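Fold It on the Bed

I have been folding laundry on beds for 20 years and I am here to defend it. I know the arguments for the table. A table is flat, a table is hard, a table is the right height and doesn't give when you lean on it. My aunt Eulalia Navarrete folded on a table all her life and her towels looked like bricks. I love her and I'm telling you the bed is better!

First, room. A sweater with its arms out is enormous, much bigger than you think when you're wearing it, and on most tables a sleeve ends up over the side or in the fruit bowl. A big bed takes the whole thing with its arms wherever they like, and there's still space for the pile you've finished and the pile you're pretending not to see.

Second, the surface, and I get a little carried away on this one. Put something thick on top. I don't mean a quilt with a slippery cover, which sends a T-shirt sliding off toward the pillows the minute you tug on it. I mean a blanket with a real pile, raised ridges and little sunken squares between them, the kind you want to push your whole hand into. Clothes stay put on it. You can pull a hem straight and the shoulders won't travel.
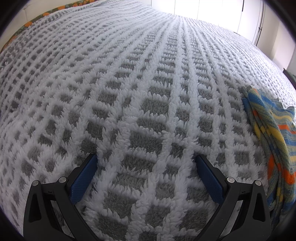

The sweater question

People who agree with me about everything else will still try to hang a sweater. Please don't. A knit on a hanger gets longer and gets those two little horns at the shoulders, and then you spend all winter looking like you left the hanger in. Lay it down, fold it, put it on a shelf.

My own way is slow and I like it slow. Face up first, so you get a look at it. Smooth from the middle out to the sides with flat hands. Sort out the collar, because a collar folded crooked stays crooked. Then turn the whole thing over, bring one side in to the middle with the sleeve laid straight down along it, do the other side the same, and fold the bottom up in two goes. Joaquín Domínguez taught me to fold in thirds in the other direction and I did it that way for a year, and my shelf leaned.

That face-up minute is my favorite part. Stripes especially! You put on a striped sweater in the dark at six in the morning and never really see it, and then there it is, laid out on something pale, and you notice that the blue stripe has green running through it, and how nicely the orange sits next to the yellow. I paid for those colors. I'd like to look at them once a week.

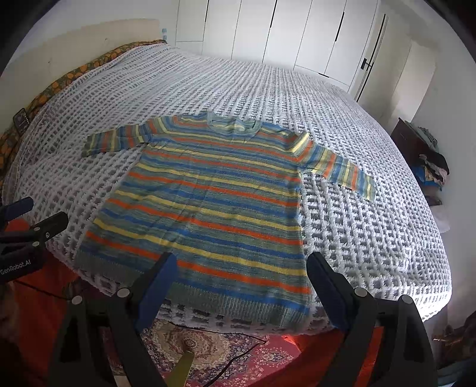

Telma Quezada wrote in after my last column to tell me that all this is fine until bedtime, when the unfolded half gets moved to a chair and lives there until May. She folds on top of the dryer, one piece at a time as it comes out, and she says she has never once slept next to a sock.

Fair. The chair is real and I have one. But I'd argue that bedtime is the best thing about the bed. A table will let you leave a heap on it for a week and eat standing up. The bed wants to be slept in tonight, so you finish, or at least you finish more often than you would have. I finish most nights, Telma. Call it four out of five.

And her dryer top is fine for dish towels and underwear, I'll give her that. It's no good for a sweater, which in my house never goes near the dryer anyway, and it's no good for sheets. (Fitted sheets I'm saving for another week. I have opinions and I need the space.)

One thing I will take from the table people is the height. A low bed is murder on your back if you stand and bend over it. So kneel on a cushion, or climb right up and sit with the basket beside you, put the radio on and take your time. Sunday afternoon, window open, warm towels first while they're still warm. I really can't think of a chore I mind less.

Violeta Navarrete
16 Sep 2018

Contact | © 2018 Violeta Navarrete | Back to top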